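Pre-season check, radio tracking gear
Field station, Dridness
Checked by Antonina Hnatiuk, comments by Valentyna Shevchuk

Fill in every line. "Same as last year" is not an answer, and I will send the sheet back. If an item fails, tag it red and put it on the bottom shelf, not back in its case. Last season a receiver with a dead headphone jack went back in its case and spent May in somebody's backpack.

1. RECEIVERS

1.1 Housing closed, no cracks, all screws present.
Result: OK on both Ramden sets.
Comment: One of them has a screw that doesn't match the others. It holds. I would still like to know who opened it.

1.2 Battery contacts clean, door latches.
Result: OK after cleaning.
Comment: "After cleaning" means it was not OK. Green crust on the spring of the older set. Cells were left in over the winter again, which the sheet from the fall says did not happen.

1.3 Battery life under load.
Result: 20 hours, according to the manual.
Comment: I asked for a test and got a page from the manual. The manual was written by people who want to sell the receiver. Run it with the speaker on, gain at the middle, outdoors in the cold, and write down when it quits. Until then this line is open.

1.4 Gain control turns smoothly, no crackle or dropouts.
Result: Slight crackle at low gain, older set.
Comment: Low gain is where you do the close work, when the animal is in the next bush and the signal comes from everywhere. Red tag. I don't accept "slight."

1.5 Signal meter agrees with what you hear.
Result: OK.
Comment: Agreed, for once. I stood next to Antonina while she did it.

1.6 Headphone jack, both sides, cable moved by hand while listening.
Result: OK.
Comment: Was the cable moved? The box for it is not ticked.

2. ANTENNAS

2.1 Elements straight and tight, folding joints lock.
Result: 2 antennas pass, one fails.
Comment: The failed one has a joint that locks if you hold it a certain way. That is a broken joint. Tape is not a repair and I don't want to see it on the other joints either.

2.2 Tips covered.
Result: Covers missing on the failed antenna.
Comment: Eye hazard. Fit new covers even if the antenna is going in for repair, because people pick things up off the bench and swing them around.

2.3 Coax and connectors, no play, no bare braid.
Result: OK.
Comment: Please bend the cable right at the plug and listen again. Every bad cable we have ever had looked fine lying flat on a table.

2.4 Direction test with a transmitter placed by someone else.
Result: Bearing within a few degrees.
Comment: Done in the parking lot, by the person who placed the transmitter. I have no doubt she found it. Repeat in the woods with the transmitter hidden by a second person.

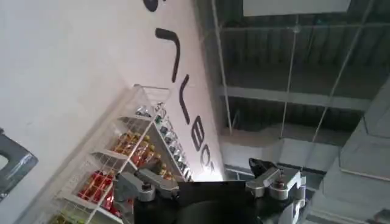 2.5 Same test near the metal fence, to see how bad the bounce is.
Result: Not done.
Comment: Do it. New people trust the first strong signal they get, and along that fence the first strong signal is usually wrong.

3. TRANSMITTERS AND COLLARS

3.1 Each unit switched on and heard before packing.
Result: Done, all heard.
Comment: Heard from where? A transmitter that can be heard across a table has passed no test at all. Carry them out to 200 yards and try again, collar at knee height, with a body of water or a water jug behind it if you can manage it.

3.2 Frequency written on the unit matches the frequency on the receiver.
Result: One off, relabeled.
Comment: Good catch. Check whether it drifts as it cools, though. If it does, the new label is as wrong as the old one. Outside overnight, then read it again in the early morning.

3.3 Magnet switches.
Result: OK.
Comment: Count the magnets back in. Two units sitting too close together in the drawer can keep each other's switches shut.

3.4 Collar edges, rivets, no sharp points inside.
Result: OK. One Timo collar has a rough rivet, filed smooth.
Comment: I ran a finger around it and still felt it. File again, or pull the collar. The animal can't fill out a form.

3.5 Collar weight against the lightest animal we expect to handle.
Result: 38 grams with battery and band.
Comment: Weighed on our scale or copied off the box? Our scale, please, and check the scale first. If the collar ends up too heavy for the animal in hand, let the animal go without one. I don't care how long you waited at the trap.

4. PEOPLE AND VEHICLE

4.1 Roof antenna mount torqued, mast comes down before driving.
Result: OK.
Comment: Put the reminder card back on the steering wheel. It was in the glove box, where it reminds no one of anything.

4.2 Power line walk done for all night routes.
Result: Done on foot, map marked.
Comment: Fine. Leave the map in the truck.

4.3 Check-in times agreed, spare phone charged.
Result: 10 p.m. and on return.
Comment: Add one in between. I've heard all the reasons why it's a nuisance.

4.4 First aid kit sealed and in date.
Result: Seal broken, contents complete.
Comment: Complete according to what list? There's none in the lid. Print one, refill, reseal.

5. OFFERED EQUIPMENT

The Böttcher salesman left a digital receiver with us to try. He says it filters out noise by itself and that a beginner can take a good bearing with it in minutes. Maybe so. It goes through sections 1 and 2 like everything else, side by side with the newer Ramden, same transmitter, same hill. Two people take bearings without seeing each other's numbers. I also want to know what the filter does with a weak signal, as I suspect it throws some of them out with the noise.

It does not go out alone on a night route until that is done.

STATUS

Open: 1.3, 1.6, 2.3, 2.4, 2.5, 3.1, 3.2, 3.4, 3.5, 4.1, 4.3, 4.4
Red tag: older Ramden receiver, antenna with bad joint
Not cleared for field use. Return this sheet to V. Shevchuk with the retest results filled in by hand.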